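Ruretti Project, Cloth Handling Station
Progress report to the Skeris Fund
September 19, 2025

Thank you again for your patience over the summer, which was a slower stretch than we had hoped for. The good news is that the hand-held gripper at the Cevlow workshop is back in regular use, and we have logged 1,479 grasps with it since January, 911 of them after the rebuild.

You may remember from our last report that the fingers had begun to close a little unevenly, and that thin fabric was slipping out on one side. We took the linkage apart, cleaned the pivots, fitted new bushings and set the fingers again so that they meet squarely. The cable got a fresh tie along the left arm as well – it had been rubbing, and we would much prefer to spend your money on cloth than on cables!

We now check finger alignment every 20 sessions and write the result in the Ccori logbook, which lives in the drawer under the bench. The first few checks needed a small adjustment and the later ones have needed none, so we are feeling fairly hopeful.

Still to do before the next payment: replace the pads, order a spare set of fingers, and work through the remaining printed cloths – some 20 of them, mostly soft cottons that fold in their own way every time. 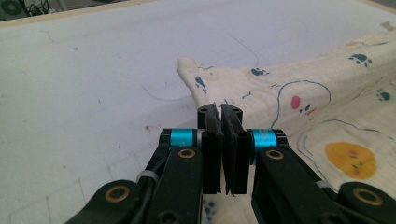
The gripper with its fingers together, beside the paw-print cloth.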